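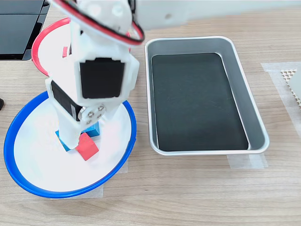

Rirkitus sorting set: plates, cubes and tray

I bought this set in May, after the old one we had from a charity shop lost most of its pieces down the back of a radiator. We have used it most days since then, so this is a review after a fair bit of wear. It cost 70 pounds from Heinonen, with delivery on top, and I paid for it myself.

The set comes in a plain cardboard box with no compartments inside. You get wooden cubes in red and blue, a plate with a red rim, a plate with a blue rim and a metal tray. There is a folded sheet with ideas for games, most of which come down to putting the red cubes on the red plate and the blue cubes on the blue plate. My youngest worked that out before I had finished unfolding the sheet.

The cubes are the best part. They are all one size, the colour is strong and even, and the corners are crisp without being sharp. The paint has held up well. One cube has a small chip where it met the kitchen tiles, and the wood underneath is pale and a bit rough, so I rubbed it down and left it. They don't roll, which matters more than I thought it would. A dropped cube stays more or less where it landed.

The plates are shallow, with a flat pale middle and a glossy coloured rim. The lip is just high enough to stop a cube being nudged off. They are light, and on a smooth table they will slide if someone leans on the edge. We keep ours close together on the wooden table in the back room, where two plates and the tray fit without crowding. On a small desk you would have to leave the tray off.

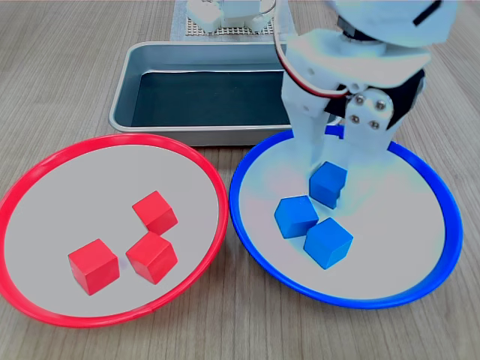
Fully sorted, three cubes to each plate, with the tray behind.

The tray is stainless steel with rounded corners and a raised lip. It is the plainest thing in the box and the one I would miss most. We start with the cubes mixed up in it and sort from there, and when we pack up, everything goes back in. It is noisy. A handful of wooden cubes dropped into a steel tray is loud in a small room, and I now put a folded tea towel in the bottom first thing in the morning.

Colour is worth a word. The red and the blue are far enough apart that there is no arguing over which is which, even on a dull afternoon with the lamp on. The rims are a good match for the cubes too. The Horkala set, which a neighbour lent us before I bought this one, had an orange and a red that looked nearly the same in the evening, and that caused a few rows.

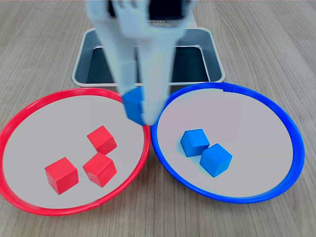
Now the things I don't like. The red plate has a small seam in its rim, towards one side, where the plastic joins. You can feel it with a fingernail. It hasn't opened up or caught on anything, but at this price I expected a cleaner finish. I wrote to the shop and had a polite reply saying it was normal for the moulding.

The box is poor. It split at one corner in the first fortnight – the tray is too heavy for card that thin – and the whole lot now lives in a drawer. A cloth bag would have been better.

Cleaning is simple enough. I wipe the plates with a damp cloth and dry them straight away. I have kept the cubes out of the sink, as the sheet says not to soak them. The tray shows fingerprints and I have stopped caring.

Spares can be bought from the Clunley shop, item 237 for the cubes and 143 for a single plate. I haven't needed any yet. The tray isn't sold separately, so look after it.

Would I buy it again? Yes, though I would wait for a sale. The cubes and the tray are worth the money and the plates are fine. If you already have a baking tin and a couple of side plates at home, a bag of cubes alone would do most of the same job.

Posted 9/15/22

Contact | Copyright Clunley Toy Reviews | Back to top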